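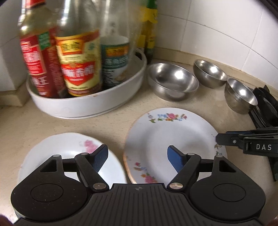

Do You Really Need a Fancy Pillow?

A kid-sized guide to what pillows do, and what the ads say they do

Walk into a bedding store and you'll find a whole wall of pillows. Some cost less than a pizza. Some cost more than a bike. The expensive ones come in boxes with words like "cloud" and "dream" on the side, and a few have a picture of a person smiling in their sleep. Have you ever seen anybody smile all night? Me neither.

So let's ask some questions before anyone spends their birthday money.

What is a pillow for?

When you lie on your back, there is a small gap between your neck and the bed. When you lie on your side, the gap is bigger, because your shoulder is in the way. A pillow fills the gap. That keeps your head in line with the rest of you, so your neck muscles can take the night off.

That's the whole job. Everything else on the box is extra, and some of the extras are worth having. Others are just words.

What's inside?

Feathers and down. Feathers have a stiff little stem in the middle. Down is the fluffy stuff that grows underneath, next to the bird's skin. Both trap air, so the pillow feels light and squashy. You have to shake it back into shape, and sometimes a feather pokes through and gets you in the ear.

Polyester. This is a kind of plastic, pulled into very thin threads and fluffed up. Most cheap pillows are full of it. It washes easily, but after a while it gets lumpy.

Foam. Foam is full of tiny bubbles, a bit like bread. Memory foam gets softer when it warms up, and it comes back slowly after you press it. It doesn't remember anything. It couldn't tell you what you had for lunch. The name just means it holds the dent for a little while.

Latex. This one can be made from the milky juice of rubber trees, or made in a factory, or a mix of the two. It's bouncier than memory foam and pretty heavy.

Husks. In some homes people sleep on pillows filled with the hard shells of buckwheat seeds. They rustle when you move. Some people love that sound and some people can't stand it.

Three claims to be careful about

"Stays cool all night." A cover can feel cool when you first touch it, because it pulls heat out of your skin quickly. Then your head warms it up. Your head is a pretty good heater, and it's on that pillow for hours. If a box says "all night," I'd like to know who stayed up to check, and how.

"Doctor approved." Which doctor? A doctor of what? Did the doctor try it, or get paid to say so? If the box doesn't tell you, you haven't learned much.

"Nine out of ten sleepers agree." Agree with what? And how many sleepers did they ask? If they only asked ten people, that's one soccer team minus a player. If those people got a free pillow first, they may have been feeling generous.

None of this means the pillow is bad. It could be a lovely pillow. It means the box hasn't proved it yet.

A test from a real classroom

Sang Phí teaches science in Werville, and she wondered whether kids could tell a pricey pillow from a cheap one. She bought one pillow for 76 dollars and one for 30, and put them both in the same plain white case. Then her students lay down on each one for 3 minutes and picked a favorite.

The votes came out close to even. A boy named Enlow was certain he'd picked the expensive one because it felt "richer." It was the cheap one.

Now, be sceptical about this test too! Three minutes isn't a night. The kids were wide awake and giggling. One pillow was also a bit thicker, so maybe they were voting on how high it was and nothing else. Ms. Phí says so herself, and she wants to try it again with pillows of the same height. A test with problems can still teach you something, as long as you admit the problems.

Try it at home

You'll need two pillows, two pillowcases that match, a grown-up or a friend, and some paper.

Ask your helper to put the pillows in the cases while you're out of the room, and to mark one A and one B somewhere you won't look.

Sleep on A one night and B the next, then keep switching for a couple of weeks.

Each morning, before breakfast, write down how your neck feels and whether you woke up in the night.

Don't let your helper tell you which is which until the end. If you know, your brain may start cheating for the one you want to win – and it won't tell you it's doing it.

How can I tell if a pillow fits me?

Lie on your side and have someone look at you from behind. Your nose should be level with the middle of your chest. If your head tips up, the pillow is too thick. If it droops toward the mattress, it's too thin. Kids often do better with a thinner pillow than grown-ups do, since their shoulders are narrower.

Babies are a different story. They shouldn't have a pillow in the crib at all, fancy or plain.

When is a pillow worn out?

Some ads say to buy a new one every year. Remember that the people saying it sell pillows. Have a look for yourself. Is it full of lumps? Does it smell odd even after a wash? Fold a feather or polyester pillow in half and let go. If it springs open, it still has some life in it. If it lies there like a taco, it's probably time to ask for a new one.

Words to know

Loft: how tall a pillow is when it's lying flat.
Fill: whatever is inside.
Blind test: a test where you don't know which thing you're trying.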